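Stemolthorpe Residents' Association
Minutes of the meeting held 2024-07-21 in the community kitchen

Present: Paavo Kemppainen (chair), Ebony Tawhiri, Delphine Lindgren, Séverine Chevalier (minutes), and a good crowd of members and neighbors
Guest: Milan Michiels, from Pruvost in Brurkport
Apologies: received from the Damum Street households, who had a wedding to get to, and we wish the couple every happiness

1. Welcome

Paavo opened the meeting and thanked everyone for coming out in the heat, and for squeezing in so cheerfully. He reminded us that we had put off the Pruvost visit once already, in December, when the road from Brurkport was closed, so it was a real pleasure to have Milan with us at last. The minutes of the last meeting were agreed, with one correction – the bake sale was Delphine's idea and should have been put down as hers.

2. Demonstration at the sink

Milan gave a short introduction before the work began. Pruvost has been trying its two-armed machine on ordinary kitchen jobs for 4 years, and he likes to bring it to kitchens that people use every day, with the bottles and bowls left where they normally sit. He asked us to keep behind the tape and to hold our questions until the arms were at rest, though he was very good-natured about the ones that slipped out anyway.

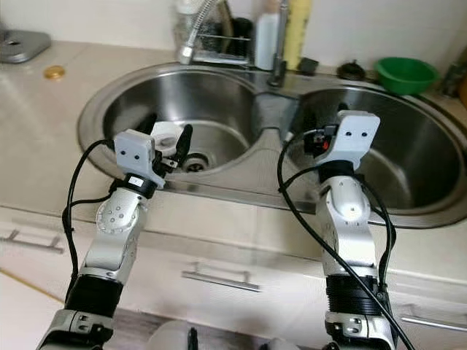
The two arms at the double sink, with the dish rack behind.

Ebony asked whether it minded the clutter along the back of the counter. Milan said that clutter was half the point, and that a bare counter teaches his team very little. Several members remarked on how slow the movements were. He answered that the speed was set low for visitors, and that he would sooner have us a little bored than a little nervous, which got a laugh.

There was a good deal of talk about the round basins and whether a deep bowl is harder for a gripper than a flat counter. Milan said yes, a good deal harder, as an arm has to come in from above and has less room to turn. Delphine wondered about the cables, and was told that they are given plenty of slack so the wrists can turn freely.
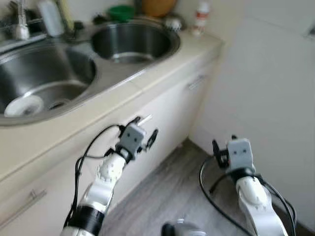
3. Dishes and breakages

This was the part that many of us had been waiting for, and the discussion ran on rather longer than the agenda allowed. Ebony spoke up for the flowered china, which she is fond of, and asked what would happen if a piece were dropped. Milan said Pruvost would replace anything broken on a visit, up to 100 dollars, and Paavo asked that this be written down. It is hereby written down.
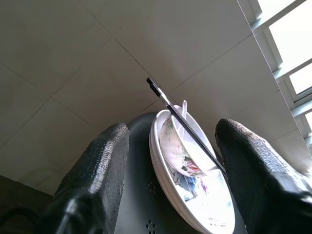 Plates between the gripper fingers, with a teacup, spoon and chopsticks on top.

Milan explained that the fingers have a textured surface to help with smooth things like glazed plates. Paavo asked if it could tell a clean plate from a dirty one. Milan said that was still a weak point, and that a person should check – much the same as with teenagers, Delphine observed.

4. Open day

Pruvost has offered to return for a public open day. Almost 70 people have already told Ebony they would like to come, so it was felt that visitors should be let in by turns, 6 at a time. Agreed without a vote.

Actions:
Ebony to keep the list of names and draw up the turns.
Delphine to ask at the school about borrowing benches.
Milan to send Paavo the safety sheet and a choice of dates.

5. Any other business

The tap in the yard is dripping again and Paavo will look at it. Séverine asked for the return of the big blue teapot, last seen at the spring lunch. Warm thanks were given to Milan for his patience, and the meeting closed with coffee and Delphine's plum cake.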